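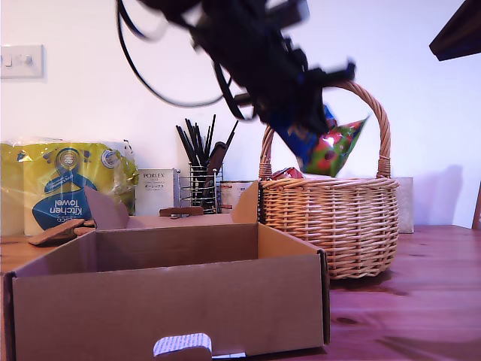 Savix Latano dryer review: four months on one injection molding machine

By Evelien Wuyts
March

We run a small molding shop with two electric machines and a lot of short jobs in nylon and polycarbonate. Both materials take up water from the air, and both give splay and brittle parts if they go into the barrel damp. Our old hot air dryer could not keep up in the humid months, so we bought a Latano, the compact desiccant dryer from Savix. It has been running beside the smaller press for four months.

Setup took most of a morning. The dryer comes on casters with the hopper already bolted on. You need compressed air and a single power connection. The manual is clear on the piping and poor on the menus. Kristof Martens, who does our setups, found the material presets by trial and error and wrote them on a card that hangs from the handle.

Drying is good. Nylon that sat in an opened bag over a long weekend was ready by the afternoon, and the moisture readings stayed inside the limit on the resin supplier's data sheet. The splay we used to get on clear polycarbonate covers is gone. We have put roughly 4000 kg of pellets through it so far, counting regrind.

Changing material is slower than I would like. The hopper empties through a slide gate at the bottom, and a handful of pellets always stays behind on the ledge above it. You have to take the lid off and vacuum them out. With dark colors, plan on wiping the inside as well. The Konport we had on trial last year had a tilting hopper and was much quicker to clean, although it cost more and needed more floor space.

Noise is acceptable. The blower is a steady hum and the valve clicks when the beds switch over. We can talk next to it.

One fault so far: the lid gasket came loose after 38 days. Savix sent a new one free of charge, but it took two weeks to arrive and we used tape in the meantime. The filter needs cleaning more often than the manual suggests if you run regrind with a lot of dust in it. The display is hard to read from the operator side, and the alarm is a small amber light that is easy to miss. An optional beacon is sold separately. We ordered one.

I would buy it again for a shop our size. If you change resin several times a shift, look at something with a better hopper first.

We use cookies to remember your settings and measure visits. Accept all | Manage preferences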